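The Place Setting Problem

The inn at Berkby had one long table, and the rule of the table was written on a card inside the cutlery drawer. Blue tape marks the squares. One plate to a square. One cube to a plate, and the cube must match the plate. The card was signed with an initial and dated April, with no year.

I was hired to audit the rule.
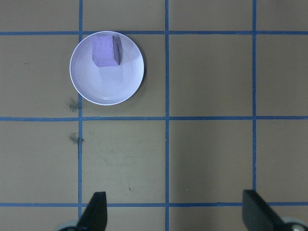
The Place Setting Problem
From the staff of Wevstead Quarterly
Fiction editor and former surveyor of interiors

My first report covered the tape. I noted that the squares were nearly square, which the owners disputed, and that the edges of the tape wandered a little, which they did not. A plate set down in a hurry will ride over a line. The card made no provision for this. I wrote "overlap tolerated" and billed the estate for 19 minutes.

The second report covered color. The card used the word "match" and left it at that. In the Oshima manual, the only reference work in the house, a match is defined as any pair that a tired person would put away together. I copied the definition into my notes and went down to the table at 11 to test it.

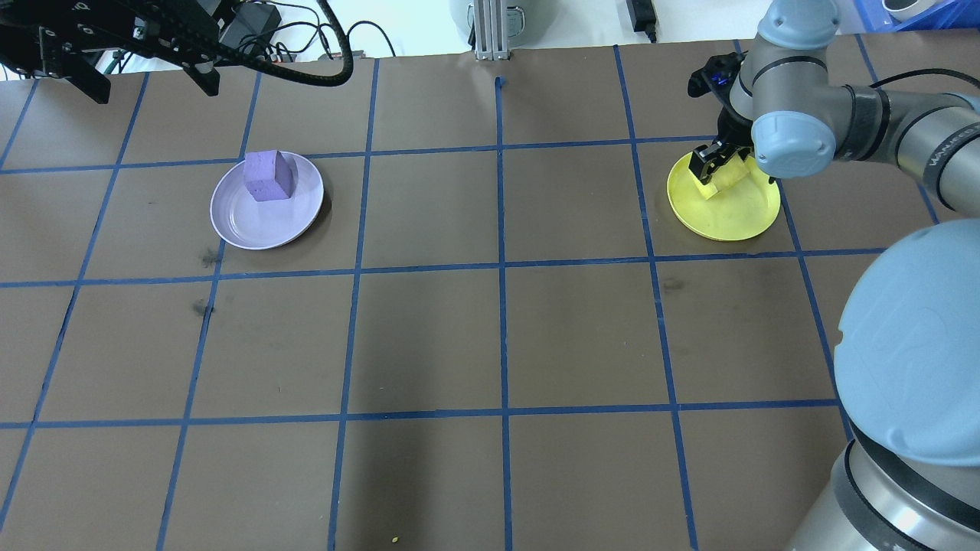
My own opinion of matching is that it is a storage method. Things of one color are placed together so that the next person does not have to ask. The yellow block was on the yellow plate and the purple cube was on the lavender one, and I spent most of the night on the second pair. Purple is not lavender. The owners said it was near enough, and the manual, read strictly, agreed with them. I entered it as a match with a remark.

There was also the matter of the smudges. The covering of the table had dark marks on it, and the oldest guest claimed they were where earlier plates had stood. I measured from each mark to the closest line of tape. The distances had no pattern. I recorded them anyway, on page 80, and the guest initialed the page. 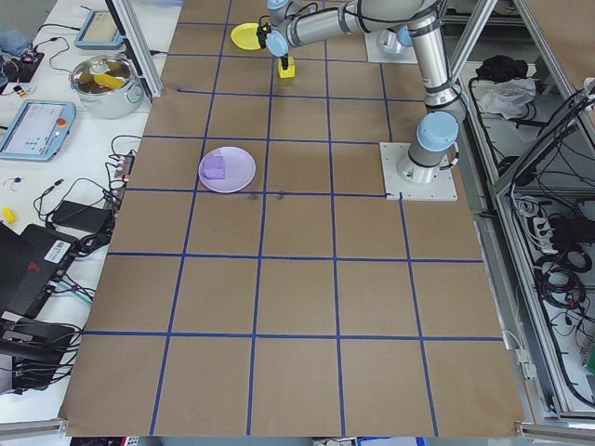 By the third evening I had begun to dream in squares. In the dream the table ran on through the wall and down the hill to Brusora, 1350 squares of it, and each plate I set down belonged one square to the left. I moved them all. When I woke I checked the card again and found that it did not say which square a plate should have. It said only that there should be one.

I raised this at breakfast. The owners put down their spoons. They had kept the plates where they were, they said, for as long as they had kept the inn - longer, if you counted the previous owners. It had not come up.

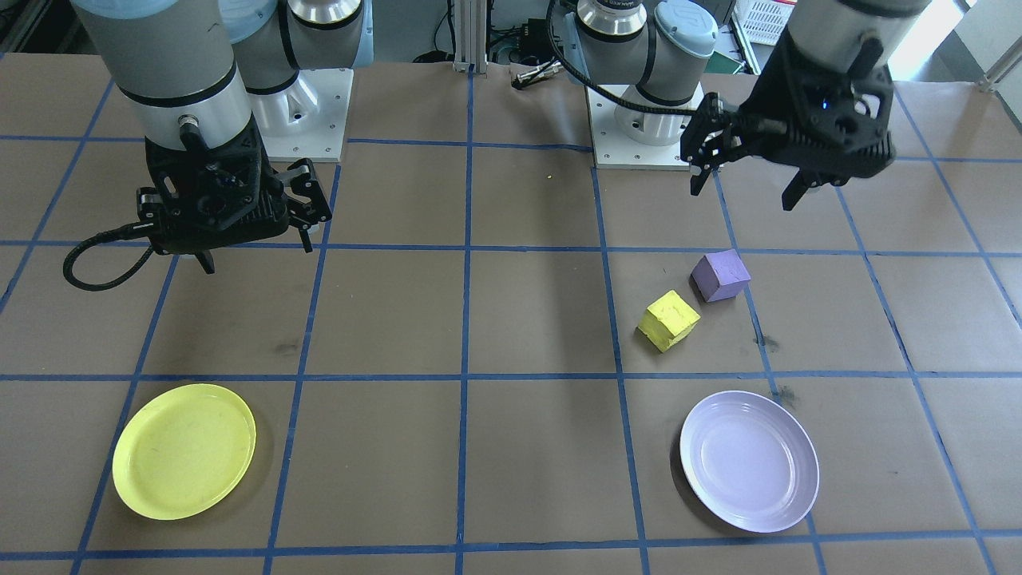

The final report ran to two lines. The first said that the rule was sound. The second recommended that the plates be moved once a year, to any square, by whoever was nearest.

They paid me in full and asked me to stay until it was done. I went down before the others were awake, picked up the lavender plate with its cube still on it, and stood there for some time with the whole table to choose from.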